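# Fulska (magazine)

**Fulska** was an Australian celebrity and entertainment magazine published in Melbourne by Brosta Media. It began as an email newsletter, became a fortnightly print title and ended as a website. Its last new article was posted on 29 December 2023. 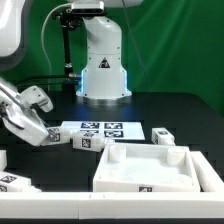 ## Origins

Fulska was started by Hagos Chala and Mahlet Birhane, who had worked together on the television pages of a suburban newspaper. The newsletter went out on Sunday nights and covered local soap actors, breakfast radio hosts and reality show contestants. Chala wrote most of the items and Birhane edited them, usually at her kitchen table in Footscray. The name came from a misprint on a theatre program that the two had kept from their newspaper days.

The newsletter was free and carried no advertising at first. Brosta Media, a small publisher of television guides, bought a half share and paid for a trial print issue. It sold well enough in newsagents and supermarkets for the company to take on a full staff, and Birhane became editor.

## Content

Each print issue had 86 pages, plus the cover. The front section, "Seen Out", was made up of short items about people at restaurants, airports and football matches. It was followed by interviews, a television guide supplied by Brosta, and a colour section on clothes worn at premieres and award nights.

The best known regular feature was "Who Told You That?", in which Robel Admasu took a rumour from the previous fortnight and tried to trace it to where it was first printed. Admasu named the outlet in each case, including Fulska itself when the magazine was at fault. The column was moved from page 12 to the inside back cover after readers wrote in to say they turned to it first.

Fulska did not run horoscopes. A crossword was added in the third year and dropped in the fifth, then brought back after complaints.

## Photograph policy

Until its fourth year the magazine bought pictures from freelance photographers on much the same terms as its competitors. The policy changed after it published photographs of the actor Getachew Moges visiting his father in hospital. Moges, then playing a detective in the serial *Flotton*, complained to the publisher and spoke about the pictures on radio. Fulska printed an apology on page three of the next issue.

Birhane then drew up written rules for the picture desk. The magazine would no longer buy:

- photographs taken inside or at the entrance of hospitals, clinics or funeral homes
- photographs of the children of well-known people, unless a parent had agreed in writing
- private photographs or messages obtained without the owner's permission, including material already posted elsewhere

The third rule caused the most argument inside the company. Mitiku Alemayehu, Brosta's head of sales, said at the time that the magazine would be beaten on stories that readers could find on their phones within minutes. Birhane's answer was that the magazine could report that a theft had taken place without printing or linking to what was stolen. The rules stayed in place until the title closed.

## The Yeoh Street dispute

In its sixth year Fulska reported that the cast of *Flotton* had refused to return to the studio in Yeoh Street over unpaid overtime. The production company denied the report and withdrew its advertising. Two cast members later confirmed that a meeting had been held but said no one had refused to work. Fulska corrected the headline and left the rest of the story unchanged.

Admasu covered the matter in his column over two issues. He found that the word "refused" had been added during editing and was not in the reporter's notes.

## Circulation and closure

Fulska had 782 paid subscribers when the first regular print issue appeared. Most sales were always over the counter, and the magazine was hit hard when two supermarket chains cut back their racks. The page count fell, the television guide was removed, and Chala left to work in radio.

Print publication ended in October with issue 87. Subscribers were offered a refund or credit towards the website, which kept a staff of four. The site carried news items, interviews and "Who Told You That?", but advertising did not cover its costs. Brosta announced the closure to staff in person and posted a notice on the site the same afternoon.

## Archive

A full set of the print issues is held by Brosta. The website archive contains 1,207 articles and can still be read, although comments are closed and the search page no longer works. The early newsletters were not kept by the publisher. Birhane has copies of most of them, and several were reprinted in the final print issue.

## See also

- *Flotton* (television serial)
- Brosta Media
- Celebrity journalism in Australia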